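4.2 What changed for the packers

The cell went into the Kemavance packing room in March, next to the hand benches. Two arms, one surface, mixed items – bottles, racks, gift pieces. Before that, all 21 packers did every step by hand. We interviewed them in the break room, mostly short talks, ten minutes or less. Sơn Tăng ran the interviews, Sang Phan coded the notes. Codes checked once, not twice (see Limits).

First finding: less lifting, more watching. Packers on the cell shift said their wrists felt better and their eyes felt worse. One called it "babysitting with paperwork." The log sheet takes up more time than planned – Ramo wrote it for engineers, and the boxes dont match the words people use on the floor.

Second: pace. On hand benches the group sets its own speed and people talk. On the cell the arms set it. Nearly 2,000 items went through in the study period and 65 were flagged for a person to finish. Those 65 came up in almost every interview. Glass most of all, becuase it's awkward to take over a half-done grip. Figure 3 has the kind of item in question.
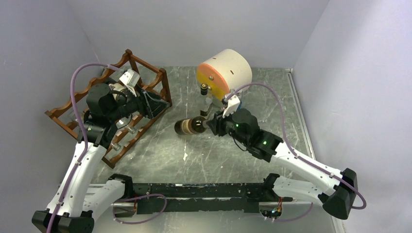
Figure 3. Two-arm cell. Wine rack at left, dark bottle on its side with the right gripper at the neck end.

Who decides when a person steps in? The shift lead, on paper; in practice whoever is standing closest, and most packers wanted that written into the job description along with the pay grade. Kemavance had not done so when we left.

Third: training. Three packers got the full course, the rest learned from them between orders. Uneven results, more in 4.3.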